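Stop Selling Us the Second Bin

06/10/2022

My town charges each household 330 dollars a year for trash and recycling. For that we used to get one cart for trash and one for paper, cans and bottles. In April the town council voted to add a third cart, for mixed plastics, and raised the fee by another 162 dollars. I think this was a mistake, and I say so as someone who has sorted his garbage for most of his adult life.

The case for the third cart was made by Kirnum, the company that hauls for us. Its pitch was simple. If people have more places to put things, they will recycle more things. The council liked that, and the slides were good.

What the slides left out is what happens after the truck leaves. I asked. Ankit Solanki, who handles customer questions at Kirnum, was polite and answered every email I sent. The mixed plastics go to a sorting plant in Birkel, 212 miles away. What can be sold is sold. The rest goes to the landfill there. He could not tell me how much "the rest" is, and he said the plant does not report it back to them.

So we are paying to drive plastic 212 miles, and we do not know how much of it ends up in a hole in the ground. We have a hole in the ground closer to home.
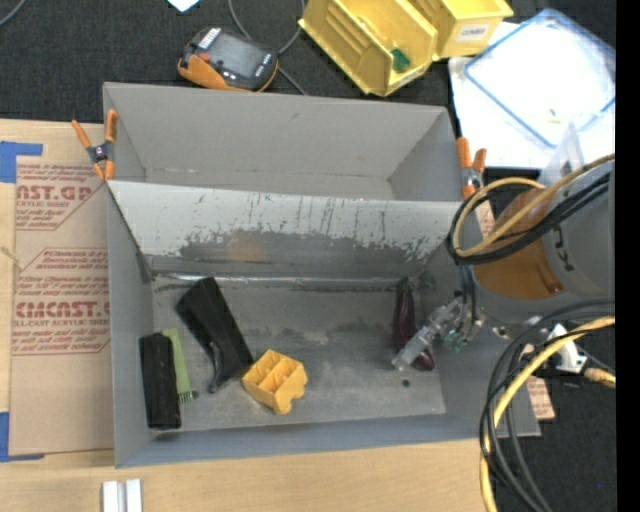 I would rather see the money spent on keeping things in use. A good share of what leaves my own house was thrown out over one small fault. A lamp with a bad switch. A toaster with a stuck lever. A suitcase with one wheel gone - and the maker, Tanguy, does not sell the wheel. None of these belong in any of the three carts, but all of them have gone into the first one at some point, because I had no better idea.

There used to be a better idea. Jutard's, the repair counter on Mill Street, closed when the rent went up. I took a vacuum cleaner there twice, and the second time it came back with a part cut from some other vacuum cleaner. It ran for years after that. A town that can find 162 dollars per household for a cart could find something toward the rent on a counter like that one.

My neighbor Évan Courtois disagrees with me. He says repair is a hobby for people with free time, and that a cart asks nothing of anyone. He has a point about time. I don't have much of it either, and I have a box of broken things in the garage to prove it. But the cart does ask something. It asks for money, every year, and it asks us to feel that the problem has been dealt with.

The contract with Kirnum runs three years. There were 856 signatures on the petition against the fee, mine included, and the council thanked us and moved on. When the contract comes up again, I hope they ask for the figures from Birkel before they vote. If the plant still won't give them, that should settle it.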